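FOR IMMEDIATE RELEASE
30 November 2019

Gania Trails opens bookings for its new family week in the Kuusk Valley

I've been putting together small walking holidays for a good while now, and I don't think I've ever been as keen to get a trip out the door as I am with this one. So, with a cup of tea at my elbow and my boots still drying by the heater, here's the news: Gania Trails is taking bookings from today for a brand new family week in the Kuusk Valley, with the first group heading off next June.

If you haven't heard of Kuusk, you're in good company. I hadn't either until a customer sent me a postcard of the old lake steamer at Trusesau and told me to get on a plane. I did, and I stayed twice as long as I'd planned (my apologies again to everyone whose emails went unanswered). It's a long green valley with a lake at one end, a market town in the middle and a railway that still stops if you wave at it.

The week starts in Trusesau, right on the water. You'll have two nights there to get over the flight, swim if you're brave, and eat more smoked trout than is sensible. The steamer runs out to the island and back each morning, and kids under five ride free. From there we take the little train up to Zeren, our base for the next five nights, and that's when the walking begins.

I say walking, but please don't picture anybody's seven-year-old being marched over a pass. The longest day is an easy wander through orchards to the cheese dairy, with a bus home for anyone whose legs have given up. My favourite is the mill path, where you follow the stream down to a paddock full of very nosy donkeys. There's a harder option up to the ridge for teenagers and parents who want it, and a local guide goes with that group.

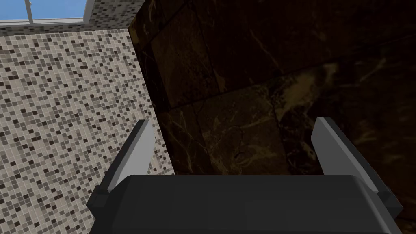 One mum from our trial group wrote to say that her two had argued the whole way there about who got the window seat and the whole way home about when they could go back. She did think the first evening was too full, and she asked if dinner could be earlier for the littlies. Fair call! We've moved it to half past five, and the welcome talk now happens over breakfast the next day, when people can keep their eyes open.

We've kept the groups small. There are 29 places on each departure, and I'd like to leave it there, as that's how many fit on the valley bus with their bags. The guesthouse in Zeren is run by the same family who do the cooking, and they're happy to look after vegetarians and coeliacs if you tell us when you book. Rooms sleep up to four. If there are more of you than that, give me a ring and we'll sort out something next door.

What's in the price: all seven nights, breakfasts and dinners, the train and the steamer, your guide, and entry to the dairy and the castle ruins. Lunches are up to you — the bakery by Zeren station does a cheese pie that I still think about. Flights and travel insurance aren't included, and I'd ask everyone to have their insurance in place before the balance is due.

A family of four pays $3000 for the week, not counting flights. To hold your spot we need a deposit of $95 per family, and the rest is due eight weeks before you leave. Families who've travelled with us before get $50 off the balance, so mention your old booking when you get in touch and I'll take care of it.

A few of you have asked about prams. The lakeside path at Trusesau is fine and so is the centre of Zeren, but the farm tracks are bumpy, and a carrier will make your days a lot easier. We have a couple to lend out. As for the weather, June is warm down by the lake and can be chilly on the ridge, so pack a proper jumper and a raincoat for everyone.

Travel writers and bloggers are welcome to contact the Gania Trails office for the day-by-day itinerary, maps and departure dates. I'm happy to chat by phone as well, though mornings are best, before the school run takes over.

Bookings and media enquiries: Gania Trails, family holidays desk.

ENDS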